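Can a machine tidy up yet?

I get asked this a lot, mostly by people standing ankle-deep in toys. My short answer is not for the money — the last tidying arm I read up on was $2955, and you'd still have to pick up the socks. Big flat floors, fine, let a robot vacuum have them. It's the small mixed stuff that beats them: a plush toy half behind a sheet of paper, play food heaped in a tray, cables wandering through the lot.
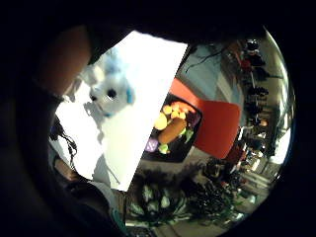
Charmaine Hlongwane wrote in to say I'm too gloomy, and that machines will manage toy sausages long before they manage a fitted sheet. She may be right! She'd start one on sorting and leave the folding to us until it behaves.

Until then, my tips (they'd help a robot too, I suspect):

Paper goes first. Lift it off and you can see what you've got.

Use one shallow tray for all the play food, lemons and leafy bits together, and don't sort by color. I tried that for nine evenings and gave up.

Tie cables back before you reach for anything soft, or the whole tangle comes along for the ride.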